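Grimshaw House Assisted Living
Resident Apartment Safety Checklist

Date: November 6, 2018
Unit: 82
Inspected by: Tayla Merrick
Present: Heidrun Holzer (resident)

Mark each item OK, Fix or N/A. Add a comment for anything marked Fix.

1. Entry and hallway
Door closes and latches -- OK
Threshold flat, no lip -- Fix. Metal strip is lifting on the hinge side. Work order sent to Vaughan Baxter.
Night light -- OK

2. Bathroom
Grab bars tight -- OK
Pull cord reaches the floor -- Fix. Cord was tied up out of the way. Untied it and asked Mrs. Holzer to leave it hanging.
Non-slip mat -- OK, but worn at one corner. Look at it again next visit.
Hot water below limit -- OK

3. Kitchenette
Stove auto shutoff -- OK
Refrigerator clean, food dated -- Fix. Four containers with no date. Resident agreed to throw them out.
Fresh fruit on hand, none spoiled -- OK
Everyday dishes within reach -- OK

Fruit and tabletop
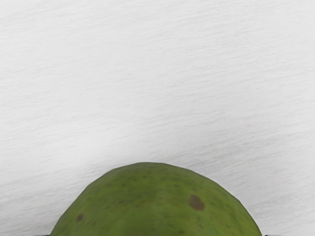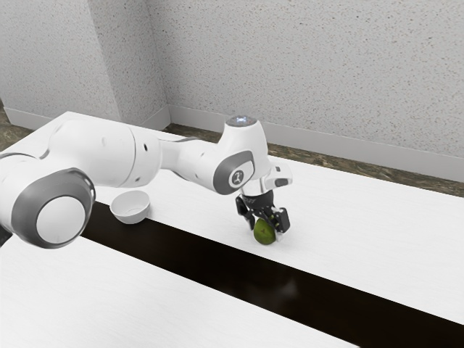 4. Bedroom
Bed height suits resident -- OK
Clear path from bed to bathroom -- Fix. Lamp cord crosses the path. Moved behind the dresser during the visit, needs a clip.
Call pendant charged and worn -- OK. Resident takes it off to sleep. Beverley Te Moana will go over this with her.

5. Medications
Locked box in use -- OK
List matches chart -- Fix. One eye drop missing from our list. Nurse told the same day.

Recheck of all Fix items in seven days.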